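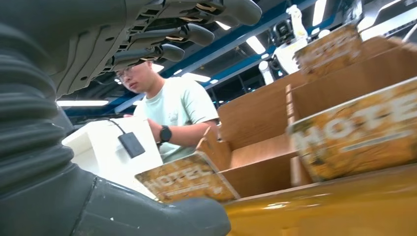
Dhanial
Contributing editor, furniture and fittings

A tabletop organizer is a shallow open box used to keep small items apart on a desk, counter or shared work table. Common contents are cards, cables, phones and portable chargers. The cheapest type is made of cardboard, sometimes with a printed outer face – lettering in a worn, vintage style is common – and is sold flat or ready folded.

Construction

Most organizers have an outer rim and one or more dividers. In the cross-divided type, two dividers meet at the center and form four compartments. These may be equal, or the rear pair may be made larger for taller items. The Orkach pattern, sold in Sonumholm, has a base 244 mm long and 200 mm wide.
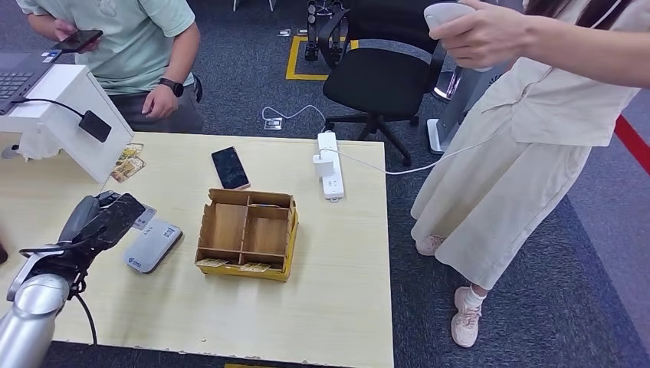 Nastolby Department of Household Objects

Use

Cards are usually kept in the front compartments, one kind to each, where they can be picked out without moving the box. Phones are often laid flat on the table beside or behind it. Power strips are placed outside the organizer, with charging cables led away from the compartments. Items with a fixed cable, such as a card reader hung on a display stand, are not stored in the box.

Wear

Cardboard types scuff first along the front panel and upper edges. Damp weakens the base – a box that has softened is replaced, not repaired.

See also: Desk tray; Drawer divider; Cable box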